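CLINESBERG, 29 March 2020 - The town of Clinesberg has run out of parking permits, having also run out of reasons to park.

The clerk's office confirmed that all 400 resident permits for the Larnon Street lot were claimed within a day of going on sale, although the library, the diner and the movie theater the lot serves are closed until further notice. Another 325 households are on the waiting list.

"People like to have the permit," said town clerk Natalie Naylor. "I asked one gentleman where he was planning to go. He said that was his business."

The permits cost $20, same as last year, and run through the end of May. They go on the dashboard, face up. Last year's were good for a full twelve months, a detail several callers have raised with the office at some length. 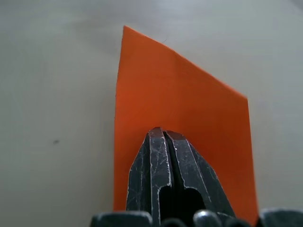
Lionel Nuttall of Ongart Avenue, who is near the bottom of the waiting list, said he would be appealing. He does not own a car at present - he sold it in the fall - but called it a matter of principle.

Appeals must be made in writing and will be heard at the next council meeting, which has been postponed. Parking enforcement has been suspended in the meantime, so the lot is free to anyone who wants it.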